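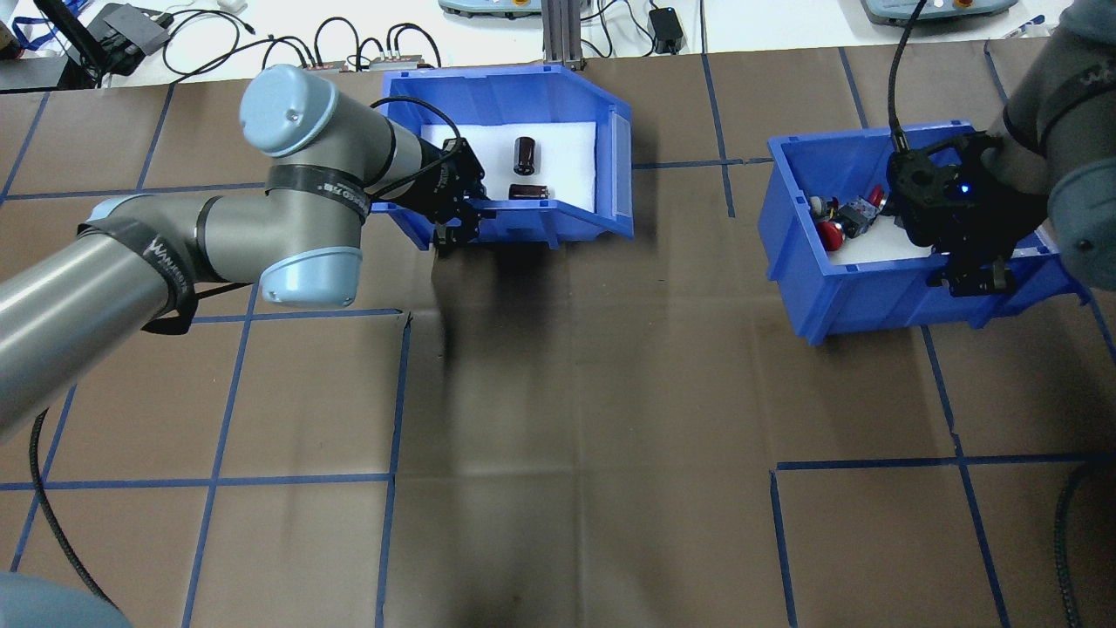
I finally started on the electrical parts this month. They have been sitting in mixed boxes since I closed up the Trevholm job in January, and every time I needed a switch I ended up buying another one. One receipt from last fall was for 94 dollars, and I'm pretty sure I already owned half of what was on it.

The plan is simple. Capacitors go in one blue bin and control parts go in another. Control parts means pushbuttons, selector switches, e-stops and the contact blocks that go on the back of them. Anything that doesn't fit either group waits until I have more bins.

I like the open-front kind of bin for this. I can see what's inside without taking it off the shelf, and I can get a small part out without tipping everything into my hand. I put a white liner in the bottom of both. Dark parts are hard to find in a dark bin, and my eyes aren't what they were.

The table has brown paper over it, marked off in squares with blue tape. I had planned to give each square a type of part. That lasted one evening. I still use the squares when I'm sorting screws.

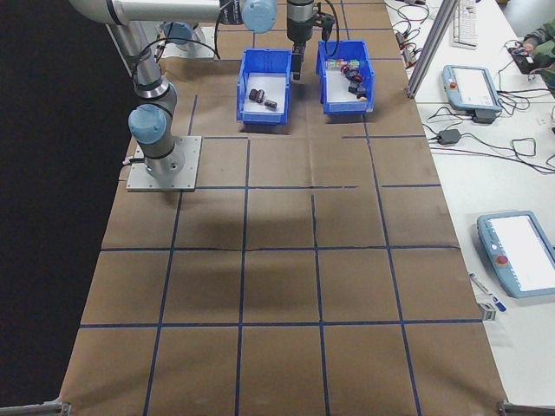

The two bins at the back of the table, small dark parts on the left.

Capacitors were the easy half. I don't keep many. My rule is to read the value off the sleeve and write it on a tag, and if I can't read the sleeve I don't keep the part. Yoga Lumenta, who I share the shop with, tests hers on a meter before they go back on the shelf. I should do that too, and I probably will once the rest is sorted.

The switches are slower. A pushbutton is really a few pieces: the head, the collar, and one or more contact blocks. Mine have been taken apart and put back together over the years, so I can't trust that what's on the back matches what I need. On the ones I have, green blocks are normally open, but I still check each one with a continuity tester before it goes in a panel.
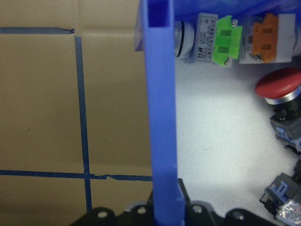
Contact blocks, one green and one orange.

I have one more box to go through, the one from the Cladville shop, and it's the worst of them. It has cable glands and fuses in with the switches, and a bag of terminals with no label. I'm going to order more bins first, in the same size so they stack.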